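Repainted the bench top in January. Two coats of Mellor matte black, 200 grit between them. Notes for anyone doing the same. 1/3

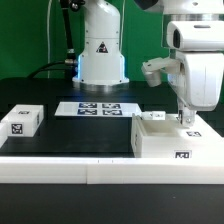 How long before you can put weight on it? I left mine 19 days, longer than the can asks for.

Gloss was the earlier finish and it threw back every overhead light. Matte shows dust sooner. I wipe it with a barely damp cloth, no polish, which leaves shiny patches. 2/3

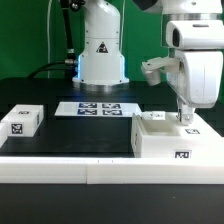 Flat items are the next thing to sort out. They slide on matte paint more than I expected. The white board with the four square markers gets thin rubber dots at the corners next, same as the Tillenen trays. Third coat: skipped. 3/3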